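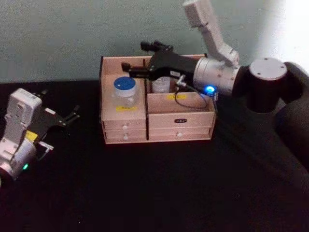 Teaching two arms to share a task
15 August 2018

When the manipulation group at Nirow began its study of storage tasks in February, it had one question to settle. Could a two-armed robot learn to put away and retrieve small items from recorded demonstrations alone, without a separate program for each drawer and each container? The results were released internally this month under the project name Bimus. The institute's newsletter met with the project lead and with the engineer responsible for data collection to discuss the method and what it has shown so far.

The project lead began with the choice of task. "A drawer is a modest object, but it asks a great deal of a robot," the lead said. "The knob is small, the front has to be pulled straight, and the box must stay where it is. If the box is light, one arm pulling on it will simply drag it across the table. A person puts a second hand on it without thinking. We wanted to see whether that second hand could be learned."

The group works with a wooden organizer that has open compartments above and four drawers below. Three of the drawers open by a round knob. Containers such as a lidded glass jar are kept in the upper compartments, so a single exercise may involve reaching down into a compartment with one arm and working at a drawer with the other. The tabletop is dark, which the engineer said was chosen to separate the pale wood clearly from its background.

Demonstrations are recorded by a trained operator who guides both arms through the task. The joint positions, the state of each gripper and the view from the head camera are stored together. The group set out to gather 1,000 demonstrations and finished with 1,045. Of these, 52 were set aside before training began and used only to check the model's predictions.

According to the engineer, the set-aside portion was a matter of some discussion. "There is always pressure to train on everything," the engineer said. "We decided early that the held-out recordings would be chosen by session. If you pick them at random, the model is tested on a box that sits in almost the same spot as in the recording made a minute before. That makes the numbers look better than they are."

The central finding concerns timing. In the first version of the method, each arm was given its own model, and the two models exchanged only the current positions of the grippers. The arms completed their separate motions well but often began them at the wrong moment. The supporting arm would let go while the other was still pulling. In the second version, developed with software from the Fetavance planning library, a single model predicts a short stretch of motion for both arms at once.

"The second version is slower to train and harder to inspect," the project lead said. "When it fails, we cannot point to one arm and say the fault is there. But the arms wait for each other, and that was the behavior we were missing."

Waiting is now treated as an action in its own right. During recording, operators are asked to hold an arm still and in a useful place while the other works. Earlier recordings, in which the idle arm drifted or was parked far from the box, produced models that did the same. The engineer described the revised instructions to operators as the cheapest improvement of the whole project.

The group was careful to state the limits of the result. All recordings were made with one organizer, at one table. The model has not been tested on drawers that stick, or on a box with a different layout. Cables remain a practical concern as well. "A loop of cable near the wrist can pass in front of the very thing the camera needs to see," the engineer said. "We reroute where we can. Where we cannot, we make sure the recordings include that situation, so that it is not new to the model."

A second set of recordings is planned with the robotics laboratory at Brandão, which uses arms of a different reach. The two groups have agreed on a common file format and on 3 shared exercises: opening a drawer while the box is held, moving a container between compartments, and closing a drawer that has been left partly open. The last of these was added at the request of the partner laboratory.

Asked whether the method would be made available to other departments, the project lead said that the training code would be shared first and the recordings later, once the notes attached to each session have been checked. Departments that wish to try the code on their own equipment may apply through the Bimus project office.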